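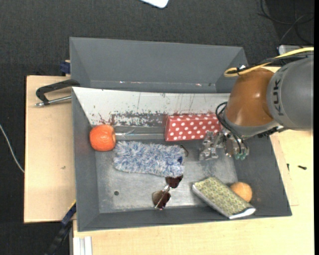

The first bin at work, with the second one behind it. The white panel has lost part of its coating at the foot.

Stetelska deep bin, set of two: review after one summer of use

Written by Hermine Rainer, October 24, 2024

I bought this set in July for our shared workshop, where we are building a picking cell with a used KUKA arm. The arm must take mixed household things out of one bin and put them in the other. I looked for a long time for a review from somebody who uses these bins under a robot and I found only reviews from people who keep potatoes or shoes in them. So I write one myself.

What you get

The set has two grey bins, two metal floor plates and one white panel for the inside of a long wall. I paid 200 euros for everything, and the delivery was 20 euros more. This is a lot of money for bins. A storage box from the supermarket costs very little and I tried one first. Its walls were straight and thin, and each time the fingers touched the wall the whole box bent and then jumped back. After that I did not look at the price so much.

The sides slope inward from a wide opening down to the floor. For a robot this is the most useful thing about the bin. With straight walls the wrist comes too near to the edge when it goes for something in the corner, and you must approach at an angle that the arm does not like. The slope gives you more room. Round things also roll down to the floor by themselves and do not stay half way up.

But the slope has a bad side too. Flat things can lie with one end up on the wall. We have a green and cream patterned piece in our set of objects that likes to do this in the near corner, and if a round fruit is next to it, the fruit is partly covered and the arm has to take the patterned piece first. Our program did not know this in the beginning. I do not blame the bin, I only want to warn you that "sloping" does not mean "nothing gets stuck".

The floor plate

The inside of the floor is 400 mm on the short side, and the metal plate lies in it well. I like that it is hard and does not move when a finger presses on it. It scratches quickly. After the first week it was already scuffed, and now it is matt in many places. For holding the objects this does not matter.

For the camera it matters more. New, the plate reflected our lamps very strongly, and our software saw objects that were not there. Now that it is scuffed the middle is much better, but there is still a narrow shiny band along the far side, where the fingers do not go so often. If you work with a camera, I advise you to rub the plate with fine sandpaper before the first use. I should have done this and I did not think of it.

The white panel

Here I must be more critical. The panel goes on the far wall and gives a light background behind the objects. The idea is good. A red box with white dots, for example, is found very well in front of it. The quality of the coating is not good. It has many thin vertical scratches, and dark red and grey marks which I cannot wash off with soap. Low down there is a strip where the white is broken into flakes and you see grey.

I wrote to the shop and they answered after two days, very politely, that the panel is intended for "light commercial use". They offered me a new one at half the price. I have not decided. A friend in the workshop proposes to leave the coating away and to cut a panel from solid white plastic, and I think he is right, but then I must also glue it and the slope makes this difficult.

Fixing it to the table

The bins have no holes or feet for fixing. In a normal cupboard you do not need them, on a robot table you do. If the bin moves only a little, all the taught positions are wrong and the fingers hit the edge. We hold ours with clamps on the side, one of them over the corner. The edge is strong enough for this and I have not found a crack.

The clamps take a lot of space on the left side of the table, and they stand higher than the bin. You must teach the arm to stay away from them. I would be glad if Stetelska sold a simple frame with screws. The Aler bin, which I borrowed from another workshop for a weekend, has a flat edge all around with holes in it and was fixed in five minutes. However, the Aler is not so deep, and soft things fell out when the arm lifted them badly.

How the arm and the gripper get along with it

Our counter says 787 pick attempts since the summer. I did not write down each mistake, so I cannot give you a serious table. These are my impressions:

Boxes are easy when they lie in the open. When a box lies along the foot of the panel, the fingers need space on both sides and there is none on the far side. We push the box a little to the front first.

Fruit is good in the middle of the floor and difficult in the far corner. The slope helps, but the corner is still a corner.

Soft and hairy things, like our blue and white mitt, are taken almost every time. They also hide what is under them or close to them. Put sunglasses beside such a thing and the arm can take hold of the wrong one.

Sunglasses are the worst. The lenses are dark and smooth and the arms are thin. This has nothing to do with the bin, but I would not want to leave it out.

One practical remark for those who run cables on the outside of the arm, as we do. When the wrist goes low over the side of the bin, the thin cables come down with it. Check the lowest position by hand, slowly, before you start the program. We lost one cable to the edge of the bin in the first week.

Cleaning

Take out the plate, wipe the bin, put the plate back. Dust collects in the line at the bottom where the walls come together with the floor, and I use an old paintbrush for it. With the Amora cleaner we have in the workshop the grey walls became clean without marks. Do not use it on the white panel, the flakes become bigger.

Would I buy it again?

The bins, yes. They are stiff, deep enough, and the slope has saved me much work with the wrist angles. The panel, no. If the shop would sell the two bins and the plates without it for less money, I would recommend it to everybody who builds such a cell at home or in a workshop. As it is sold now, calculate a second panel in your budget, or make your own from the beginning.

Bins: 4.5 out of 5
Floor plates: 4 out of 5
White panel: 2 out of 5
Price: 3 out of 5

If somebody has found a coating that stays on such a panel, please write it in the comments, with the name of the paint.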